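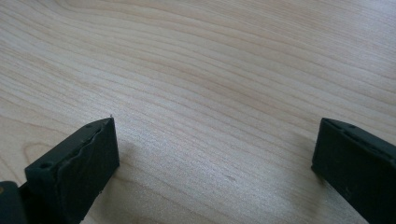 # Fliloron

**Fliloron** is a pair of hand-held parallel grippers, together with the work table they are used at, designed and built in the shared workshop at Sanduvby. The grippers are held one in each hand and operated over a tabletop, and the opening of the jaws is logged while the user moves everyday items about. The logs are used to teach a two-armed robot the same movements. The design is mostly the work of Kjell Grønli and Roxana Munteanu. The drawings in the workshop binder were last revised on September 12, 2024, and this article follows that revision.

## Name

Fliloron was first the name of a folder on the workshop's shared drive, made up by Munteanu for a drill stand that was never finished. The gripper files were saved in the same folder and kept the name. Older notes call the project "the tongs".

## Fingers

Each gripper has two opposed fingers that close along a straight line. The fingers are rectangular blocks with squared tips, printed in a very dark green plastic that is easily taken for black. Small fastener holes are set into the top surface. The inner face is broad and flat.

The grip layer on the inner face is cut by hand and pressed on while the adhesive is still open. Its top edge usually comes out wavy. The edge is left as it is, as trimming it after the adhesive has set tends to lift the layer at the tip. A replacement is glued over a cleaned face and left clamped overnight.

The jaws open to 40 mm on the first version. Version 2 opens wider, which was asked for by users working with tubes and bottles. The two versions use the same linkage bolts but not the same links, and mixing links from both will cause the fingers to meet at an angle.

## Body and plate

The body is a compact group of black plastic and metal parts with the linkage, screws and wiring left exposed. A cover was drawn and printed once. It made the linkage screws hard to reach and was dropped.

A triangular metal plate is fixed to the top of each body, with a small hole near each corner. Tracking hardware can be bolted to the plate when a position record is needed in addition to the jaw record. The corners should be filed before assembly. Jonatan Björklund cut the plates for the first pair on the workshop's band saw and finished them against a steel template, which is kept in the drawer under the drill press.

One black cable leaves each gripper. The left cable must have enough slack to loop past the wrist without pulling when the hand is turned palm-up. A cable that is too short will turn the gripper in the hand, and the error shows in the log as a slow drift.

## Work table

The table top is pale wood with rounded corners and a grommet set flush into the surface. Grey metal brackets, apparently holding it, sit at the front edge. It stands within a black frame on carpeted floor, between aluminium rails, and striped tape marks the floor on both sides near the back. Dark curtains close off the sides.

The standard exercise uses a tube of toothpaste and a mug. One hand lifts the tube while the other keeps its gripper low over the table near the mug. The tube is a useful item for setting up the jaws: it is soft and tapers towards a flat crimp, so a grip that is slightly out of line lets it rotate.

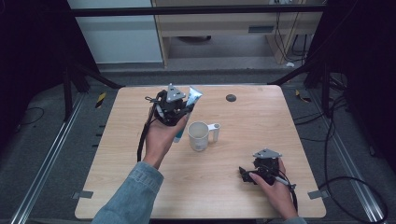 Ross Geddes disagreed with the choice of item in a note added to the binder, writing that a soft tube hides poor finger alignment and that new users should begin with a block of hardwood. The current instructions allow either. Most users begin with the tube.

## Calibration

Calibration is carried out before each session and after any change of fingers:

1. Open the jaws fully and record the reading.
2. Close the jaws on nothing and record the reading.
3. Close on the 6 mm gauge pin near the tip, then again near the root.
4. Compare the two pin readings. If they differ, the fingers are not parallel and the linkage screws need adjusting.
5. Repeat with the other gripper.

The gauge pin is stored with the plate template. A drill shank of the same size has been used in its place, but the flutes mark the grip layer.

## Recorded data

The archive held 1491 recordings at the last revision. Recordings made before the March rebuild used a different zero point for the left gripper. They have to be corrected before use, and the script for this – written by Vinh Vũ – is in the same folder as the recordings. It does not check whether a file has already been corrected.

Files are named by session and hand. A short text file beside each one gives the item handled, the finger version and any fault noticed at the time.

## Handling

The left gripper is normally held from below with the palm up, fingers curled around the underside of the body. The right is held palm-down with the hand over the top. Either gripper can be held either way, but a session should keep to one grip throughout. Cables on the right run down off the table and across the floor, and should be cleared from the standing area before work starts.
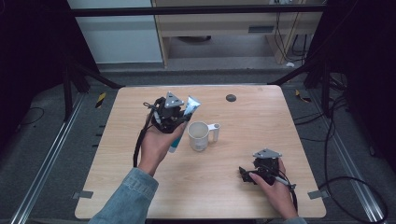

**Can the grippers be used without the frame?**

The grippers work on any flat table. The frame is needed only when something has to be mounted over the work, and calibration is the same with or without it.

## Related builds

- **Ponedent** – a single gripper with the same linkage and a spring return, built for one-handed work. It has no plate.
- **Phí** – a bench stand that holds a Fliloron body upright while the links are changed. The clamp fits version 2 bodies without a shim.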